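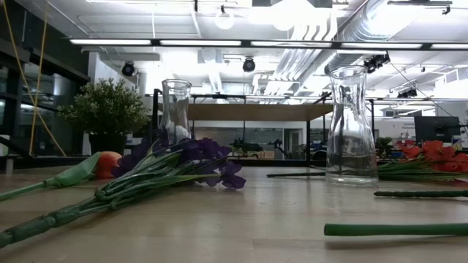

How should artificial flowers be prepared before they go into a vase?
Separate the stems, wipe each one with a dry cloth, and open the petals and leaves by hand. Flowers that have been stored flat should be left out overnight before they are arranged.

Arranging Artificial Flowers for Shared Rooms
Andovcombe Facilities Office
Prepared by Ehsan Moradi

This guide applies to staff who set out or change the table flowers in offices, workrooms and reception areas. Requests for replacement stems should be made on Form 1751.

Choosing a container
Tall clear glass suits long stems with a single bloom, such as tulips. A carafe with a rounded body and a narrow neck will hold a small bunch upright without filler. Clear glass shows every stem, including any exposed wire, so bunches with bound or uneven ends are better placed in an opaque holder.

Glass must be washed, rinsed and fully dried before use. Water is not required for artificial flowers and will rust the wire inside many stems.

Setting the height
1. Stand the container on the table where it will be used.
2. Hold the tallest stem beside it. The bloom should rise above the rim by one to one and a half times the height of the container.
3. Bend the lower end of the stem back on itself to shorten it. Cut only if the stem will not bend, and use wire cutters; scissors will be damaged.
4. Place the tallest stem first, then add the others at slightly different heights.
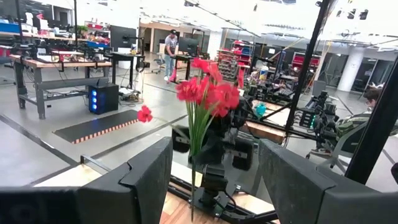
Keep each arrangement to one or two colors. Red flowers with narrow, curling petals have a strong outline and need little else beside them. Purple orchid types may be combined with plain green stems. A flower that leans away from the bunch may be left as it is, provided it does not extend over the edge of the table.

Light containers tip easily when the blooms are large. Add around 500 grams of clean gravel to any opaque holder that does not stand firmly on its own.

Care and storage
Dust the flowers every 2 weeks with a soft brush, working from the center of each bloom outward. Do not use spray cleaners on fabric petals. Seasonal stems are exchanged in November and returned to the supply room in closed boxes, with the blooms all facing the same way.

Questions may be directed to the Facilities Office, extension 3290.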